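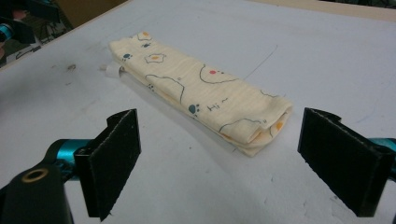

Cream cloth with the cartoon print, folded into a strip.

Rail pass validated on the wrong day, can I still use the last travel day?

posted in Trains and Passes
by plattform6

Hi all, bit of a rush because we leave the hostel at 6 in the morning and I only noticed this tonight.

We have the Brovov pass, the flexi one, paper version not the app. Bought it through Plenis before leaving home. Two adults one kid. At the first station the bloke at the counter stamped the start date one day early, so on paper we've used a travel day that we spent sitting in a laundromat. Did not look at it properly until now, my fault I know.

So what I want to know. Can the stamp be changed once the pass is in use? And if it can't, is the last day just gone or can I write tomorrow's date in the next box and hope? The conductor on the leg to Pruvov looked at it for maybe a second and said nothing, but my wife says that was a regional train and the long distance ones are stricter.

Also seat reservations. I've got them for tomorrow, paid 98 for the three of us, and the reservation slip says non-refundable. If the pass isn't valid do the reservations count for anything at all?

Tried ringing Plenis, on hold for ages then it dropped out. Thier email says reply within 6 working days, not much use to me.

Thanks in advance, sorry for the ramble

2 replies

Arne Stüber
Member, lives near Pruvov

Don't write anything over the stamp. First thing. People do it with a biro and then the conductor treats the whole pass as altered and you buy full fare tickets on board, plus the surcharge. Saw it happen to a couple from Perth in March, very unpleasant for everybody in the carriage.

Now the start date stamp and the travel day boxes are two separate things. The stamp only says when the validity period opens. The travel days are the boxes you fill in yourself, in pen, before you get on. So have a look: did the man at the counter only stamp it, or did he also fill in the first box? If only the stamp, you've lost nothing except one day off the end of the period, and you still have all your travel days. Fill in tomorrow in the next empty box and go.

If he did fill in the box, then you need a correction from a staffed counter. Small stations can't do it, they'll tell you they can and then ring someone. Pruvov main station can, window at the far left past the bakery, opens before the early trains. Take the pass, all the passports, and anything that proves you weren't travelling that day. A hostel receipt is good. They put a second stamp next to the first and a signature. Fee was 6 a pass last time I asked, kids free, may have gone up.

One thing, the correction has to be done BEFORE the next travel day is used. You already used it on the regional to Pruvov if I read you right, so it depends on the clerk. Be polite, be early, have the receipt in your hand.

Reservations: no, a seat reservation isn't a ticket. Without a valid pass you have a very nice seat and no right to be on the train. But they can usually be moved to a later train the same day if you ask before departure. Same window.

Allow time between trains too. The connection at Ngô is tight, the platforms are not next to each other, and the lift was out when I was there. With a kid and bags I'd take the one after.

ghan_fan_99
Member

had this last year, just got on and filled in the date, no one cared. they scan the barcode thing and thats it

wouldnt bother with the counter, queue was 90 minutes when we were there. school holidays though

Also if you ring Plenis use the overseas number, its on the back of the pass cover, the one on the website goes nowhere. Ask for a case number even if they say they can't do anything. Travel insurance wanted one when we claimed for a missed connecion.

plattform6
Original poster

Checked with my phone torch, kid's asleep. It's only the stamp! First box he left blank and I'd filled in the Pruvov one myself, correct date. So by Arne's reading we're fine, just lose the day at the end and we fly home before that anyway.

Will still go past the window if there's no queue and get them to look at it. Moving the Ngô connection to the later one as well if they'll let me. Thanks both, off to bed

Arne Stüber
Member, lives near Pruvov

Good. Fill in the box tonight, in blue or black, and write the month as two digits.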